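Robot Handling, Unit 3
Comparing two grippers on the kitchen table set

Notes: Naima El Khatib. Lab sheet number 3038.

In the lecture we looked at how finger shape affects the way a part is held. The lab puts that into practice. You will use 2 grippers, the Serkico parallel and the Pranell soft-finger, on the same arm and with the same overhead camera. Keep the controller settings as they are. Changing the speed between grippers spoils the comparison.

Curved items tend to roll when only one finger makes contact. Cups can be held across the rim or by one side of it, and the two holds behave differently when the arm speeds up. Write down which hold you used each time.

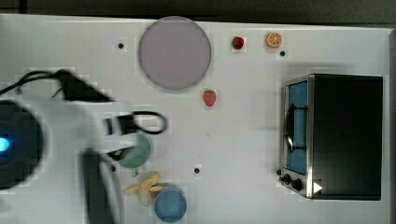 Figure 3. Overhead view with the arm in motion. Plate and small fruits towards the top, toaster oven on the right, banana and cups lower down.

The arm can hide part of the table from an overhead camera. In the figure it partly covers the green cup. Take the positions of the items with the arm parked, then start the move. Motion blur is a separate problem, and a shorter exposure helps if the lights are bright enough.

For each gripper, move the banana, a strawberry and a cup to the plate, one at a time. Do three tries per item. Record a drop, a slip or a clean hold.

Tables go to Carter Dhillon by Tue 26 February. Read page 57 of the Beaulieu notes before the next lecture.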